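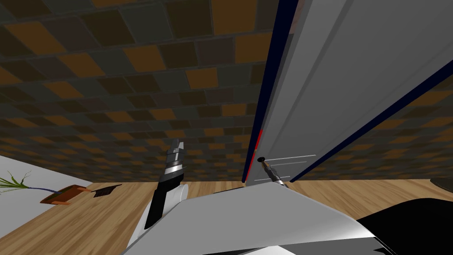

October - Okholm Lab Newsletter
By the Esto project team

Door opening in simulation: first results with randomized surfaces

The Esto project has finished its first round of door-opening tests in the Pliner simulator. The question was whether a policy trained on heavily varied surface textures would still find the handle when the room changed. Wall, floor and ceiling patterns were drawn again for each training episode, along with door color, trim and lever shape. Small floor items such as plants were placed at random.

Three policies were compared: one trained on a fixed room, one with varied textures only, and one with varied textures and varied camera pose. Each was trained on up to 800 rendered rooms and then tested on 17 rooms held out from training.

The third policy reached the lever most often. The texture-only policy did well at normal viewing angles but lost the handle when the camera was tilted steeply upward - a pose that occurs when the arm starts low. The fixed-room policy failed in most of the held-out rooms.

Grasping the lever and pulling the door are scored separately, and the pull stage is still weak. Contact settings for the latch are being reworked before the next round, which will run on the Ackermann cluster.

Filed under: Research Updates, Manipulation

Contact the newsletter desk | © Okholm Lab | Back to top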